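Speaker notes: Small Parts, Many Hands
Gathering demonstrations for a learning gripper
Monday, August 23, 2021
Talk length 30 minutes plus questions. Slides advance on the clicker, the video is on the laptop.

Opening (2 min)

Hello and thank you for coming in out of the heat! I'm Dalia Gaber, and I work on the Prulgate project, where we teach a two-finger gripper to pick up small things from a tabletop. Small means the stuff that lives in the bottom of your toolbox: connectors, caps, clips, spacers.

Ask for a show of hands: who has dropped a connector on the floor this month? (Wait for the laugh. There is always one person with both hands up.)

Say where we're going: how we collect examples, what we got wrong in April, and what a good example looks like from the gripper's side of things. I'm leaving the network itself for the last few minutes. The data is the part I love, so it gets most of the time.

Slide 2. Why examples at all

We could write rules for every part. We tried it, with a connector, and the rules ran to pages before we had even covered the case where it lies on its side. So we show the arm instead. A person drives the gripper through the task with a hand controller, we record everything, and the model learns to go from what the camera sees to what the hand did next.

One recording from start to finish is an episode. I'll use that word all through the talk, so say it slowly here.

Our first set had 200 episodes, all of them mine, all done in one stretch with too much coffee. The model learned to pick things up exactly the way I do, including a little hook to the left just before closing that I didn't know I had. I was delighted and horrified in equal parts. (Do the hook with your hand. Don't overdo it.)

Slide 3. The Wudthorpe set

This is the one I'm proud of. 1000 episodes, 4 operators, same arm. Kurniawati Hidayat planned the schedule and wrote the task cards, and if you remember one thing from today, let it be task cards.

A card has the target part, where to start the gripper and what else goes on the mat. The operator shuffles the deck, takes the top one, sets the table and goes. It stops people from drifting into their favorite layout, which everyone does by the second hour (me by the first).

Read one card aloud: "Target: white connector. Start: fingers open, low over the mat. Also on mat: one round part, close in."

Mention that we throw out very little. An episode where the operator misses, backs up and tries again is worth keeping, and we tag it so we can find it later. In the early days we deleted those. Then we had a model that had never seen anyone recover from a miss, and it would close on air and carry the air very carefully over to the bin.

Play the video of that now. Let it run to the end, people enjoy the bin part.

Slide 4. What changes between episodes

Talk through these quickly, one breath each:
Part position and angle. The card gives the area, the operator places by hand.
Light. Blinds up, blinds down, desk lamp on or off. Warm light turns a white part cream, and the model needs to have met that.
Clutter. Other objects near the target, sometimes close enough to get in the way of a finger.
Mat. We rotate through several. A ribbed dark one gives good contrast with pale parts and tells you nothing about how the model will do on bare wood, so both go in.

Someone will ask if we clean the table between episodes. No! Dust and scraps can stay. Any real bench has them.

Slide 5. From the gripper's side

Let them look at this for a few seconds before talking.

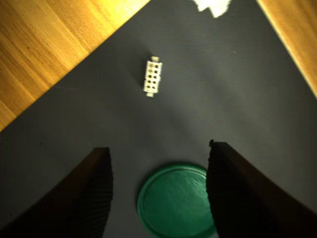
Kurniawati Hidayat's view is that we spend far too long on the approach and not nearly long enough on the moment of contact, and that if she ran the next collection she would start half the episodes with the fingers already a hair away from the part. She made that case to me over a very long lunch, and I've come around to most of it.

So explain why contact matters. On the way in, the model can be sloppy and still fix it. Once a ridged pad touches a plastic housing, the part can roll or shoot off sideways, and those few moments hold nearly all the interesting decisions. In the Wudthorpe set they make up a tiny slice of every recording. For Bimcombe, our next set, we're recording short episodes that begin close in, and mixing them with the full ones.

Point at the connector and say that its little tabs matter. Which way the housing is turned decides what the fingers meet first, and Bimcombe cards will name the angle.

Slide 6. The model (keep it short!)

Camera frames and finger opening go in, the next small motion comes out. Don't get dragged into architecture here. If someone wants it, offer to sit down with them after the session, I'd be very happy to.

Slide 7. If you want to try this

Write your cards before you record anything. Get a second operator in on day one. Watch ten minutes of raw recordings every morning, with your hands off the keyboard.

Thank the Araújo workshop for the bench space. Questions.

If the room is quiet, ask who has a part they'd like to see us try, and have the spare bag of clips ready to pass along the front row.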